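April, 9 pm

Boxes boxes boxes. Up since 5 and the Pomcombe place still looks like we got here an hour ago. Milagros did the bedroom, I did the phone calls, so guess who got more done. Movers want the rest of the money by noon. Fine. Kettle missing, my Bauerfeind knee brace missing too, knee is killing me after all those stairs.

Milagros keeps saying leave it til tomorow. Can't - I trip over everything at night.
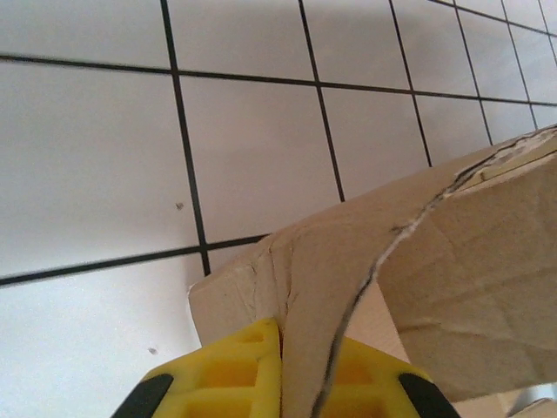

Photo: Vaughan Ormsby

White tile, dark grout. Going to show every crumb, already spotted a couple specks. Kind of like it anyway. Box has had a rough life, all creased and scuffed, don't trust it for another move. Flatten it, recycling.

Must do: call Posden re the deposit, find the kettle, find the brace, buy 2 lightbulbs, tape. Milagros wants a rug. Told her wait til we get paid.

Soup from a can for dinner, ate it standing up. Going to bed with teh window open - smells of paint in here.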